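About Bramitthorpe

Most pages like this one start with a mission. We had one once, and it took two meetings to write and could have belonged to a bank. We took it down in January and have not missed it.

Bramitthorpe is a small language school. We teach evening and weekend classes to adults, mostly French and Spanish, with Dutch when there are enough takers. We rent the upper floor of a building on Marchal Street, above a shop that sells lamps. The stairs are steep. If stairs are a problem for you, tell us when you sign up and we will put your class in the ground-floor room at the back.

We are suspicious of most of what gets said in our line of work. You will not be fluent in ninety days. You will not learn in your sleep. We have tried a fair number of the apps, and what they mainly taught us was how to keep using the app. A friend of the school finished an entire course on one of them and then could not order soup. Maybe it works for you. We would want to hear you order the soup.

Our own claims are smaller. If you come to class twice a week for a year and do the homework, you should be able to hold a slow conversation with a patient person. Some people get further. Some drop out by the third week, usually when the past tense shows up, and we give back the unused part of the fee if they ask for it.
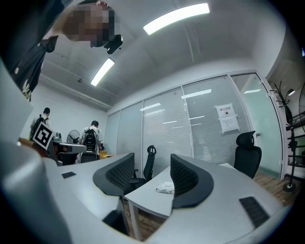 The past tense is also where we stop using the textbook. We used the Ormont series for 5 years and it is a decent set of books, but everybody in it is forever booking hotel rooms and losing umbrellas. Our students wanted to argue with a landlord, or understand a mother-in-law on the phone. So the second half of each course runs on material our teachers write themselves. It has typos. Students point them out, and we fix them when we get around to it.

Placement is done by talking to you. We used to give a written test, and it sorted people very neatly into the wrong rooms. Good guessers ended up in over their heads, and nervous people who had lived abroad for years were put with the beginners. Now a teacher sits down with you for as long as it takes -- most people know within a few minutes where they belong, and they tend to guess too low.

We do not hand out certificates. Employers have asked us for them and we send those students to an outside exam, where the result means something because we had no hand in it. We will help you get ready for one if you need it. We will also tell you if we think you are paying for a piece of paper you have no use for.

People ask about Zultamden, the larger school that used our name in its ads for a while. We are not connected and never were -- they offered to buy us, we said no, and the ads have stopped.

Class lists and fees are on the schedule page. The office number ends in 2351, and it is best to call after four, when there is someone there to pick up. You can sit in on one class before paying for anything, and we would rather you did.

Page last changed 2024-09-16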